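Notebook, gripper fault log, Womthorpe bench
November, started 2:10 pm

Picking up the slip problem again. Short version for anyone who skips to the end: I don't buy the "pads are worn" explanation and I'm not signing off on new pads until I see something better than a hunch.

Background, mostly for me. Left handheld unit (tag 3) has been reporting a closed grip when there is a gap between the pads. The width value sticks, then jumps. The Darnville people saw it first and wrote it up as pad wear. Their note has no measurements in it. It has the word "clearly" in it twice, which made me trust it less. Unit 8 went out with the same batch of pads and has no complaints against it, so wear would have to be very picky about which unit it bothers.

Set up on the round table with the snack basket, same job as the Darnville run: pick one package, move it clear of the basket, put it down, open all the way. Two people, so there are hands and tools reaching in from more than one side. Puffed packets are a lousy test object if you want a clean number, since the film gives under the pads and the width you read depends on how hard you squeeze. But that's what the fault was reported on, so that's what we use.

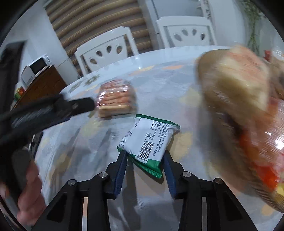
First set was fine. I squeezed, let go, squeezed again, and the number followed the fingers every time. I wrote "can't reproduce" in pencil and left room under it.

Second set, fault showed up on tag 3. Fingers open, log says closed, value frozen at 1596 counts. It stayed there until the next full squeeze and then caught up in one jump. If the pads were the cause I'd expect the packet to slide while the number stayed honest. What I have is a number that lies with nothing between the fingers at all. Pads can't do that. Somebody please tell me how pads could do that.

Things I looked at, in the order I thought of them (not a good order):

Pads. Pulled the one from the left finger, looked at the ridges under the magnifier, put it back. Ridges still there. Didn't measure the depth, should have.

Pivots. No play I can feel by hand. That's a weak test and I know it.

Cable. Wiggled at the plug while watching the value. Nothing. Wiggled where it bends below the handle and got the freeze on the second try. Tried again and got nothing for a long stretch, then got it once more. So maybe. I've been fooled by wiggle tests before, and two hits doesn't make a cause.

Firmware. Raju build is on both units. The release note says the filter "holds last good value on dropout." I'd like to know who asked for that. A dropped signal ought to show up as a dropped signal. Holding the last value means a broken wire looks exactly like a hand that isn't moving, and that would explain how the Darnville log managed to look so tidy.
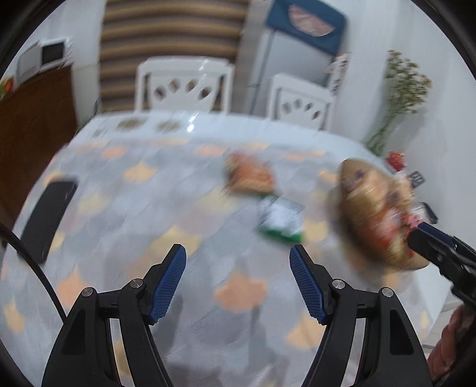 Fingers wide open at the near side of the table, packets and basket beyond.

Safety side, and this is why I'm being a pain about it. On the handheld tools a frozen width is an annoyance, you lose some data. The same sensor board and the same build are on the powered gripper over at Braltthorpe, and over there the width value is part of what decides whether it's OK to close. If it can hold an old number through a dropout, it can close on something it thinks isn't there. I'm told the force limit would catch it. I've asked for the force limit test results and so far what I've received is the sentence "the force limit would catch it."

I've asked for the Braltthorpe unit to stay in manual until this is sorted. Got a grumpy yes.

4:35 pm. Swapped the cable between tag 3 and unit 8. If the fault moves with the cable, fine, I'll believe the cable. If it stays with tag 3, I'm opening the handle. Ran one set after the swap with no freezes on either unit, which proves nothing, the first set was clean too.

To do:
- long run on both units with swapped cables, leave the log on
- build with the hold turned off, so dropouts show as gaps
- measure pad ridge depth so that argument can end
- get the raw Darnville log, the unfiltered one, if they kept it
- don't order pads

Pencil note above still says "can't reproduce." Crossed out.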